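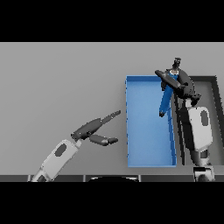 Blue bin and dark gray tray on a light gray tabletop (render)

Handmade Paper Forum > Beginners > Vat size, pulp and everything else, first big batch

reiko_u
Started 23/08/2020

Hi all! I've been making paper in my kitchen since last December and I've finally outgrown the dishpan. My sister is getting married and in a weak moment I offered to make the invitations. And the menus. And the place cards. With spares it comes to 400 sheets, all small, and I am so excited and also a little scared.

What I have now: a mould and deckle my uncle built from an old picture frame, a thrift store blender, a pile of wool blanket pieces cut up for felts, and two boards with four clamps. For pulp I've been soaking office paper and junk mail, but for these I bought cotton linter sheets from Clindov, the second cut ones.

Questions:
How deep does the vat really need to be? I'm looking at storage bins and they all seem either too shallow or big enough to bathe a dog.
Is a blender OK for linters or am I going to ruin them?
Does anybody size their sheets for fountain pen? My sister wants to write the names herself.

Thanks in advance, I've been reading this forum for months and you people are a delight.
Reiko Uchida

pulpfiction_min
Welcome out of the shadows, Reiko! What a great project.

Vat: go deeper than you think. You want to be able to put the mould in on edge, turn it flat under the surface and come straight up without your knuckles scraping the bottom. I add the width of my hand to the short side of the mould and look for that. Length matters less, but leave room for your elbows to do the little shake at the end. I love that shake. Front to back, then side to side, and you can see the fibers settle down and lock together.

Blender is fine for linters. They've already been processed, all you're doing is breaking up the sheet. Short bursts, lots of water, small handfuls.

Minoru

kfujimoto
I'm going to disagree with Minoru on the blender, sorry Minoru. It's fine for ten sheets. For a few hundred you'll burn out the motor, and the pulp from the last batch won't match the pulp from the first. Get a paint mixer on a drill and a tall bucket. Soak the linters overnight, tear them up while you watch TV, then mix. You get a whole day's pulp in one go and it's all the same.

Agree on the depth of the vat though.

pulpfiction_min
Kiyoshi, I've had the same blender for years! But I'll give you the point on matching. If the pulp is uneven it shows up when you stack the cards side by side.

solene_papier
Oh this thread makes me happy. I did my own wedding invitations (three kinds of petals in them, I would not do that again, they all went brown) and it's still my favorite thing I've ever made.

For sizing: yes, please size them. Unsized cotton is a blotter and a fountain pen will feather into a little spider on every letter. I brush on gelatin after the sheets are dry and have rested for a week or more. Plain unflavored from the grocery store, dissolved in warm water, wide soft brush, hang to dry. The paper gets a snap to it when you flick the corner, it's wonderful.

kfujimoto
Or put internal size in the vat and skip the whole second round of drying. With 400 sheets I know which one I'd pick.

solene_papier
It isn't the same surface! Internal size gives you something you can write on, sure. Gelatin gives you something you want to write on. The nib glides.

kfujimoto
A bride writing place cards at midnight isn't going to notice the glide.

solene_papier
She will if it's a fine nib, Kiyoshi. A fine nib picks up loose fibers and then you have a hairy pen.

reiko_u
It's a fine nib. She's very particular about it.

This is so helpful, thank you! Could I do both? Internal size for everything and gelatin only on the place cards? There are 78 of those, so I could manage that over a weekend.

solene_papier
Yes! Do exactly that. Make a few extra, the gelatin can cockle them the first time you try it.

y_imai
Joining in because everyone is talking about pulp and the part that will eat your time is pressing. Two boards and four clamps will work, but you'll be turning clamps in your sleep. I have a small Revard book press I bought from a bindery that was closing in Rurnmont and it changed everything for me. Far less water left in the sheets, they let go of the felt cleanly, and they dry much flatter.

If you can't find a press, a car jack in a frame made of heavy lumber does the job. There's a good build thread by Cao in the Equipment section, with a cut list. Read the replies as well, there's a correction to the bottom crosspiece.

Yoshinori

reiko_u
Yoshinori, I found the Cao thread and I want to build it tonight. My husband has asked where it's going to live. I said the hallway.

Another question while I've got you all. How often do you top up the vat? My sheets start out lovely and by the end of the pile they're like tissue.

pulpfiction_min
Every 2 or 3 sheets, a cup of thick pulp, then stir from the bottom with your whole hand. Stir before every single sheet too, even if you didn't add anything. Linters sink fast.

y_imai
I weigh mine. Pull a sheet, press it, dry it with an iron, put it on the kitchen scale. When you like the weight, write down how much pulp you're adding between sheets and stick to it.

pulpfiction_min
I've never weighed a sheet in my life! I go by how the water drains. If it hangs on the mould for a breath before it drops, the vat's right.

y_imai
You've been doing it a lot longer than she has.

pulpfiction_min
True. Weigh them, Reiko. You'll get the feel as you go and then you can put the scale away.

reiko_u
Update! Pulled my first practice stack with the drill mixer pulp (Kiyoshi you were right, the bucket was fantastic, I did splash the ceiling a bit). Weighed every sheet like Yoshinori said. The edges are gorgeous, all feathery. A couple have a bubble in the middle from when I couched them too fast.

kfujimoto
Roll it down, one long edge first, press, and up the other side in one motion. A slightly curved pile of wet felts underneath helps a lot. Keep the bubbly ones for testing your gelatin.

solene_papier
And please post the place cards when they're written. I want to see that fine nib!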